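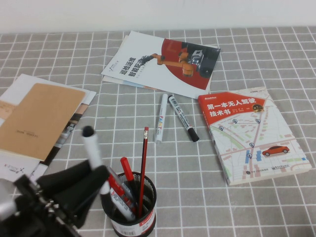

Arne Thiele had been told the desk inventory would take until four. He began at 1 p.m. with the pens.

The procedure at Talline was short. Each writing instrument was tested on scrap, entered on the sheet, and returned to the holder upright. Markers were stored flat until tested. Paper was handled last, as it took longest and could be stacked in the meantime.

The red pencil was entry 533. It had belonged to Messina, who pressed hard and sharpened often. Thiele drew one line with it, measured the line against the squares of the tablecloth, and wrote "serviceable." He did not record that the eraser had been hers as well, or that she had lent it to him for most of one October.

The paint markers required shaking. He shook each for the stated time and made a dot. The first dot was good. The second was faint, and he made it again beside the first, so that the two nearly touched.

The booklet was next. The sheet had a column for title and a column for condition, and none for handwriting. On page 4 Messina had written a sum in the margin: 1743 less 1000. She had got it wrong by ten. Thiele checked it twice, picked up the pencil, and turned it eraser down.

After a while he put it back in the holder. Under condition he wrote "marked, legible," and under disposition, where the procedure called for a shelf number, he wrote "keep."

Then he started on the papers.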